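Gistbridge Community Workshop
Equipment Planning Meeting: Minutes
May 12, 2021
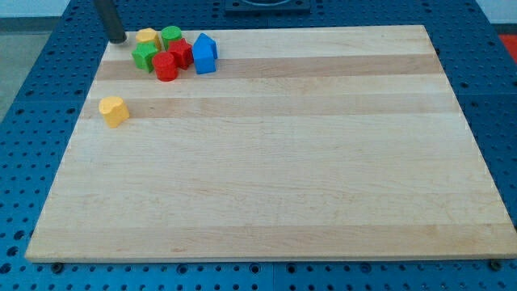
Block-moving work on the maple board, arm at upper left.

Present: Hường Vi (chair), Định Đỗ (minutes), members of the automation group, one member by phone.
Apologies: none received.

1. Minutes of the previous meeting

Accepted with one correction. The item on cable storage should have read "under the bench", not "under the stairs".

2. Purpose of the meeting

Hường said the group has to put its equipment request to the Gistbridge board before the end of May. The request has to cover the arm, the table and anything that wears out during the year. Items left off will wait for the next round unless they can be paid for out of petty cash.

3. Current setup

Định reported on the pushing work. The arm is fitted with a plain rod and is being used to move coloured wooden blocks over the board. Cylinders, the heart and the faceted pieces all behave differently when they are pushed against one another, and the group would like to keep the mix of shapes.

The board has small scratches. Định asked whether it should be sanded or replaced. Members felt that sanding would change how the blocks slide and would mean repeating earlier runs. Agreed to leave it as it is and buy a second board of the same size to keep in the cupboard.

The perforated table is to stay. Hường had asked Trala for a price on a larger one, but it would not go through the side door without taking the door off. No further action.

4. Quotes received

(a) Second arm. Bevholm quoted $2,000 for a reconditioned unit, with the base plate and power supply. Delivery is extra and was not on the quote. The unit would take the rods we already have.

(b) Service on the existing arm. Trala quoted $1,000 for a full service, including new joint seals and a calibration check. The arm would be away from the workshop while this is done.

(c) Rods and tips. Boonchu quoted $166 for a pack of replacement rods with rounded ends. Định has handled a sample and was satisfied with the finish.

There was a long discussion of (a) and (b). One member preferred to buy the second arm first so that work could carry on while the other was being serviced. Another pointed out that the reconditioned unit has a short warranty and that we do not know its hours. Hường said she would not support two large items in one request without a written answer from Bevholm on both points. She was also concerned about floor space, as a second table would take up the area now used for the drill press.

Định said the service could be booked for a time when the evening sessions are not running, so that little would be lost by having the arm away. The member on the phone agreed and asked that the settings be copied before it leaves the building. Định will do this.

Moved that the service and the rods go in the request as firm items, and that the second arm be listed as a later item pending more information. Carried. One member asked to have it noted that they would have put the arm first.

5. Blocks

The wooden blocks came from a toy set and spares are hard to match for size. The group discussed having replacements cut in the wood shop. Colour matters to the tracking program, so any new paint would need to be tested under the workshop lights first. The glossy finish on the red cylinder was mentioned in this connection, and it was suggested that new pieces be given a matte coat.

Agreed to ask the wood shop for a price on one full set. Hường will talk to them. If the price is reasonable it can come out of petty cash and need not go to the board.

6. Storage and labelling

Rods are being put back in the wrong drawer. Định will relabel the drawers and put a list on the inside of the cupboard door. Members are asked to sign out the hex keys, as the set is incomplete again and the table bolts cannot be adjusted without them.

7. Other business

The grey bin beside the sink is for offcuts only.

A member asked whether visitors could use the arm at the open house. Hường said they could watch it from behind the line but not operate it. Left there for now.

8. Action items

Hường: write to Bevholm about warranty, hours and delivery cost.
Hường: ask the wood shop for a price on blocks.
Định: copy arm settings and confirm the Trala quote in writing.
Định: order sample paint chips, matte, in red, yellow, green and blue.
Định: drawer labels and cupboard list.
Both: draft the request and send it to members for comment.

Next meeting to be called once Bevholm has replied.

Minutes taken by Định Đỗ.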